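Print this page | E-mail this page
Reading time: 2 min

Rivers and their floods: notes for week three

We left the Sullow last week at Gratlow bridge, where it was behaving itself. It does so for most of the year, which explains why people keep building houses next to it.

A flood plain is part of the river. The river simply doesn't use it every day, much as you don't use the spare room, and it is about as polite as you would be on finding a stranger asleep in there. The flat land below Gratlow was laid down by floods over some 4000 years, one thin coat of mud at a time. Flat, fertile, close to water, cheap: you can see why the town planners fell for it.

Three terms to get straight before the seminar. Discharge is the volume of water going past a point each second. Stage is the height of the water against a fixed mark. Lag time is the gap between the heaviest rain and the highest discharge. Students mix up the first two every January, and so do newspapers. 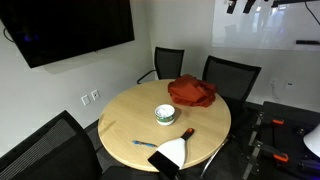
Why can two storms with the same rainfall give such different floods?

The state of the ground decides most of it. Dry, open soil soaks up the early rain and lets it go slowly, while soaked, frozen or paved ground sends nearly all of it straight to the river.

The Lamont brook, which joins the Sullow above the bridge, makes the point rather well. Its catchment covers 2760 hectares, of which 368 are now roofs, roads and car parks. That doesn't sound like much. But the hard surfaces all sit at the lower end and drain through pipes, so the brook rises early and fast, then looks innocent by teatime.

A word on "the hundred-year flood". It means a flood with a one in a hundred chance of turning up in any given year. It does not mean you get ninety-nine years off afterwards - the river keeps no diary.

For Monday: read the Fluvum workbook up to page 74 and try the first hydrograph exercise. Label your axes. Time goes along the bottom, as it did last year.

Share (4) | Comments (0)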